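Notebooks > Stornley workshop > Kitchen jobs

Entries Projects Parts list Search

Colander day, and where we've got to with chores

January 20, 2019 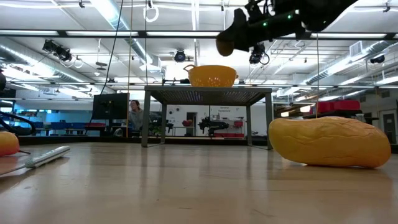 So, can it put the kitchen things away yet? My sister asked me over the holidays and I said "sort of", and I've been cross with myself ever since for such a feeble answer. I've spent the whole day on the colander job trying to come up with a better one.

The job, for anyone in Huvcombe reading this later: pick the colander up off the table, carry it across, set it down the right way up without dropping it. A child of four would be bored by it. We did 137 tries between the first cup of tea and packing up, and 111 of them ended with the colander where it should be, which is miles better than December (I've stopped looking at the December sheet, it makes me gloomy).

What went wrong was nearly always the rim. Kioko, our grasp planner, loves a rim. It sees a nice long edge and heads straight for it, and if it pinches too shallow the whole thing swings round and slides off. The handle would be a far better bet, but a loop that size gets lost in the depth data as soon as the light changes, and then Kioko behaves as though there's no handle at all. The holes don't help either. Some of the readings go straight through them and the bowl comes out looking like a moth-eaten jumper.

Turning the closing speed down to 900 on the Flistetti controller (their units, don't ask me, the manual is no use) made the shallow pinches less dramatic. It still slips, but it slips slowly and you've got time to stop it. I'd like to leave it there for the soft items as well and see if we can get away with one setting for everything. The foam ones squash and then spring back when you let go, so they tend to hop, and I haven't got a proper answer to that yet – a slower release, maybe, or letting go nearer the surface.

Back to the chores question. My feeling tonight is that lifting and carrying one known thing is nearly there, on a good day, with one of us close by. Shop-floor work is further along because you can decide where everything lives and nobody moves it. A kitchen is hopeless by comparison! Things are wet, they're stacked inside each other, somebody has left a spoon in the bowl. I tried to imagine today's set-up emptying my own draining rack and had to go and get a biscuit.

And it's so slow. I could have washed up after a roast in the time the first batch took. I don't mind slow if I can leave the room, but I can't leave the room, so at the moment it's a chore that makes another chore.

To do next:
- rerun the rim grasps with the deeper approach, same speed
- try Kioko with the handle marked by hand, 2 batches, and compare
- ask Flistetti about the release delay
- find out if Huvcombe still have the old fingertips, ours are getting shiny

Logs are saved in the usual folder under colander. I haven't tidied the names, sorry, will do it in the morning before the foam runs.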